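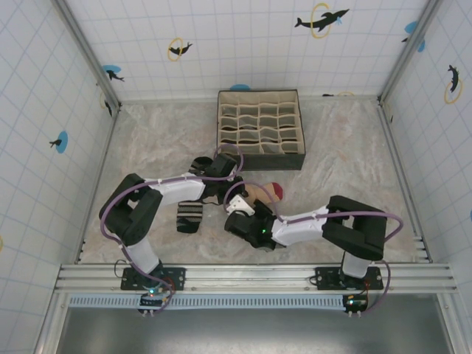
Can a robot put my laundry away yet?

Parts of it, slowly, if somebody has set things up for it first. A robot that takes a full basket out of your dryer and leaves you with tidy drawers is still some way off, and we'd be suspicious of anyone who told you it was ready for your house.

About Skarnier

Hi! I'm Mieke Bosman, and I get to write this page because I was the one who complained that the old one sounded like a bank. We're Skarnier, a small company of 9 people, and we spend our working lives on one question: which everyday chores can a machine do, today, well enough that you'd want it to? We test household and light shop-floor jobs, we write up how they went, and companies who build robots (or are thinking of buying some) pay us to tell them the truth about it.

I came to this from retail. I ran the stockroom of a clothing store for years, and if you've ever paired returned socks at closing time you'll understand why I have strong feelings about which jobs should go to the machines first. When Arnout Van Beek told me he wanted to start a company that tested robots on boring work, I think I said yes before he got to the part about the pay.

What we work on

Our longest running project is called Cendel, and it's all about soft things. Socks, dish towels, T-shirts, pillowcases. A mug has a shape and keeps it, bless it. A sock has a different shape every time you drop it, and a fair bit of what a robot "knows" about picking things up goes out the window. Folded cuffs, stretchy toes, two dark socks lying on top of each other: you and I sort that out with our fingertips while thinking about dinner, and a machine has to work out where one sock stops and the next one starts.

Then there's getting the thing into its place. A drawer organizer with fabric dividers is a wonderful test because the dividers give a little, so the target is nearly as floppy as the item. Konrad Zawadzka, who builds most of our test setups, has a whole shelf of these organizers and will happily talk to you about divider stiffness for longer than you planned to stay.
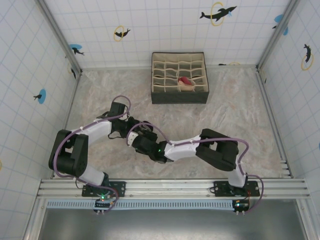
Two arms and a drawer organizer, with a red item in one of the compartments.

Our other big project is Dauda, on the shop-floor side. That one covers bagging small parts, loading trays, putting returned items back in the right bin and wiping down a bench at the end of a shift. Shop-floor chores tend to be kinder to robots than household ones, I'd say. You can decide where the bin goes and leave it there, you can ask people to put the tray down the same way round, and no toddler is going to walk off with it. Homes don't work like that (mine certainly doesn't), so a task that looks finished on a workbench can need a lot more work before it's any use in a bedroom.

How we judge a chore

We give every chore three passes. First comes the easy version, with everything laid out neatly. After that we mess it up the way a real person would, so the sock is inside out or the drawer is half full already. The last pass is the one I care about most: we leave the robot to it and write down each time a person has to step in. If I have to stand there rescuing it, I may as well put the socks away myself!

So far we've written up 414 chore tests. Plenty of them are failures and we keep those in, because a client who is about to spend real money deserves to read them. Ailbhe Ó Riain edits the reports and she is merciless about the word "autonomous." If a person started it, reset it or nudged it, the report says so.

Who's here

Arnout started the company and still does the first meeting with every new client. Konrad builds. Ailbhe writes and edits. Akinyi Okoth looks after our data and our schedule, and she's the person to be nice to if you want a test slot before August. I look after clients, visits and the website. The rest of the team splits its time between running tests and fixing whatever the tests shook loose.

We also share a building and a very good coffee machine with Nultetum, who make storage furniture and have been generous about letting us try out our ideas on their drawers. They've changed a handle or two after watching a robot struggle with it, and Arnout is prouder of that than of anything in our reports.

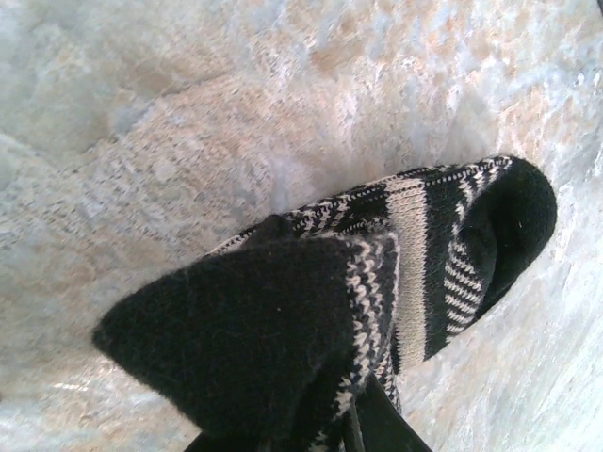 Why do you test with socks so often?

They're cheap, soft and different from one another, and every household has them. A pair also gives us a matching task and a putting-away task in one go, so we learn a lot from a very ordinary item.

Come and see us

We hold open afternoons for up to 25 visitors, and you're welcome to bring a chore with you. People have turned up with fitted sheets, which was brave. Drop us a line through the contact form, tell us what you'd love to never do again, and I'll write back with the next open date.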